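Notes from the chart table

Hi all, and happy October! I've had a pile of emails since the June issue and most of them ask the same thing, so I'm giving my whole corner over to it this time: what on earth do you do with your temperature chart when your sleep is a mess?
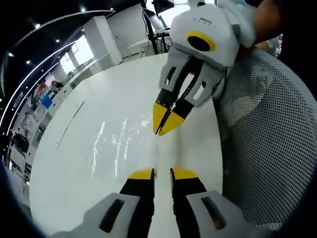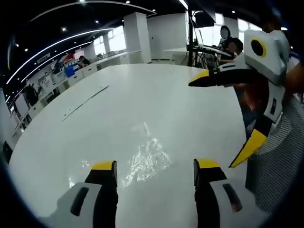

I'll start with my own mess. For most of the summer I was on early shifts one week and late shifts the next, and my waking temperatures looked like a child had drawn them. Up, down, up again, no pattern I could see. I was ready to throw the thermometer in a drawer. Then I sat down with Lamai Suwannarat, who taught my first charting class in Grestau, and she went through the whole thing with a pencil and put little brackets on every morning I'd woken up more than an hour off my usual time. Once those were set aside (set aside, you don't erase them!) there was a rise, and it stayed up until my period came.

So that's my first tip – write down the time next to the number, every day, even when it's boring. Mine goes in the margin. Oranuch Thongdee puts hers on a sticky note on the bathroom mirror and copies them over on Sunday, and I can't imagine living like that but it works for her.

Second, note the other stuff too. A cold, a couple of glasses of wine, a night up with a sick kid, a long flight. Any of those can push a reading around. If you see one odd high number by itself, don't count it as your shift. You're looking for several higher ones in a row, and your instructor will tell you exactly how many your method asks for, so please go by her rule and not by mine.

Third, lean on your other signs. Mucus doesn't care what time the alarm went off, and if you've been keeping up with it you'll have something to check the temperatures against. I got lazy with mine in the summer and I was sorry.

Anouk Geerts wrote in to ask if she can just leave the gaps blank. Yes, leave them blank, and don't join the dots across them. If you're charting to avoid pregnancy and a cycle has too many holes in it to read, treat it as unread and call your instructor.

Riku Fujimoto has printed 90 of the large-square charts and they're at the Itano library desk, free to anyone who wants one. Next time I'm going to try to tackle charting after you come off the pill, so send me your questions.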